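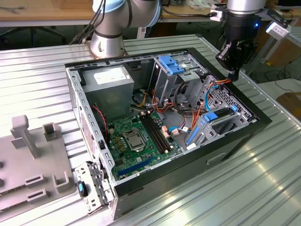 Tower on its side with the panel off. Power supply at top left.

Guides > Home Backup > Clovano on an Old Desktop > Section 2: Getting the machine ready

By Nokuthula Kruger
Updated 16 June 2020
59 shares | 2 comments

Section 2: Getting the machine ready

Clovano's own quick start says any desktop from the last decade will do as a backup box and that you can be up and running over lunch. I've set it up more than once and I have yet to get lunch out of it. The program is decent. The quick start skips most of what goes wrong, so this section covers the hardware and the first install, and Section 3 deals with schedules.

You need an old desktop that still boots, a drive you trust, a network cable, a blank USB stick for the installer and a Phillips screwdriver. You don't need the accessory bundle that Clovano suggests at checkout. It has a cable in it, and a strap, and I never found a use for the strap.

2.1 Before you open anything

1. Start the old machine and let it run for an hour doing something dull. If it shuts itself off or freezes, stop and fix that first. A backup box that crashes is worse than no box, and a fresh operating system won't cure a bad power supply, whatever the forums say.

2. Copy off anything you want to keep. The Clovano installer erases the system drive. It does ask first, in a gray box that looks like every other gray box in the process.

3. Write down the model of the motherboard, or take a picture of the sticker. You'll want it if the network port isn't recognized in 2.4.

4. Shut down fully. Sleep is not off.

5. Switch off the power supply at the back if it has a switch, pull the cord, then hold the power button in for 10 seconds.

CAUTION: Don't open the power supply itself, for any reason. Dust inside it can be blown out from the grille. If the fan in it rattles, replace the whole unit.

2.2 Cleaning and checking

1. Lay the case on its side on a firm surface and take off the side panel. Keep the screws in a cup.

2. Touch bare metal on the case before you touch a board. Wrist straps are fine if you own one.

3. Blow the dust out with short bursts of canned air. Hold each fan still with a finger while you do it.

4. Look at every cable that ends at a drive and press it home. Old SATA connectors without a metal clip work loose, and a loose one produces errors that look exactly like a dying disk. I once threw out a good drive over that.

5. Look at the tops of the larger capacitors. Flat is good. If any are domed or crusty, pick a different computer.

6. Leave the processor and its cooler alone unless the machine was overheating in 2.1. There is a lot of advice going around about changing thermal paste every year. I've never seen anyone who gives it show a before and after.

NOTE: More memory is the upgrade everybody recommends and the one this job needs least. Clovano says 2 GB is enough for a household, and on this point I believe them. I ran it that way from April on and it never came close to complaining. Spend the money on the drive.

2.3 The backup drive

Most of the bad advice lives in this step, so I'll be blunt. "Backup grade" is a phrase printed on boxes. I have asked two sellers what it means and got two different answers, neither of which had to do with how long the drive would last. Buy an ordinary drive from a store that takes returns, and test it while you can still return it.

1. Choose a drive at least twice the size of everything you plan to back up. Clovano's calculator suggests less, on the assumption that compression will save you. Photos and video are compressed already and won't shrink.

2. Fit the drive in a free bay with screws on both sides. Resting it on the floor of the case "for now" tends to become permanent.

3. Connect data and power. If you have run out of power connectors, a SATA splitter is acceptable for one extra drive. Avoid the molded kind that come from nowhere in particular in a plastic bag.

4. Close the case before first power-on, or at least make sure no loose cable can reach a fan.

5. Run the long test in the Clovano installer (Tools, Disk, Extended). It takes most of a day. The short test passes nearly everything and I can't say what it's for.

External enclosures: the Malter dock is the one Clovano lists as certified. It works. It also goes to sleep after a spell of no activity and sometimes doesn't wake up in time for the nightly job, which then gets logged as "completed with notes." Read that as "failed." If you must use the Malter, turn off its sleep setting with the small switch underneath, and check the log by hand for a week.

CAUTION: Don't use the drive that holds your only copy of anything as the backup drive. Clovano formats it during pairing. The undo button on that screen undoes the choice of name and nothing else.

2.4 Installing Clovano

1. Write the installer to the USB stick using the tool on the download page. Any stick over 8 GB is fine.

2. Plug the network cable straight into the router. Wi-Fi can wait, and in my opinion can wait forever.

3. Start the machine from the stick. The key for the boot menu depends on the maker – usually F12, F11 or Esc – and you'll miss it the first time.

4. Choose Custom Install. Express picks the system drive for you, and its idea of the system drive is whichever one answered first.

5. When asked for a plan, choose Local Only. The button is the pale one under the three bright ones. You can add online storage later, and it will remind you that you can.

6. Set an admin password you don't use elsewhere and write it on paper. There is no recovery by email for a local box. That's a fair design, poorly announced.

7. Wait for the progress bar. It sits at 50 percent for a long time and I have no explanation. Leave it alone unless it has been there more than an hour.

8. Take out the stick when told, and let the machine restart.

If the network port isn't found: look up the motherboard model you wrote down in 2.1 on Clovano's support list. If it's missing from the list, a cheap USB network adapter will usually get you through. I use one by Sallitz. The package claims it speeds up transfers, and it does no such thing, but it was recognized right away.

2.5 The first backup, and whether to believe it

1. From your everyday computer, install the Clovano client and enter the box's address by hand. Automatic discovery works on some routers.

2. Back up one small folder. Pick something with odd file names in it, with accents and apostrophes.

3. Restore that folder to a different place and open the files. Open several. A green check mark means the program thinks it did something.

4. Delete the test restore, then start the full backup in the evening.

5. Repeat the restore test with a big file once the full backup is done.

NOTE: The dashboard gives you a "Protection Score." Mine was 59 with every file safely copied and restored, and went up when I turned on marketing emails. Ignore the score.

One last item on power. A box that runs around the clock adds to the bill, and the savings figures on the Clovano site compare it with a cloud plan much bigger than most homes would buy. If your computers are only on in the evening, set the box to wake at dinner time and shut down after the nightly job. The setting is under System, Hours. Save it, leave the page and come back to make sure it stuck.

Comments (2)

Jeferson Evangelista
Agree on the Malter dock. Mine logged "completed with notes" for most of a month before I looked. One thing to add for 2.4: on my board I had to turn off Secure Boot before the stick showed up in the menu at all. The quick start doesn't mention it.

rahman_repairs
We do these at Rahman for people who don't want to open the case, and the disk test is the step customers always want to skip. Please don't. I disagree on memory, though. 2 GB is OK for one or two computers, but if the kids' laptops are on it too I'd fit more while the side is off anyway.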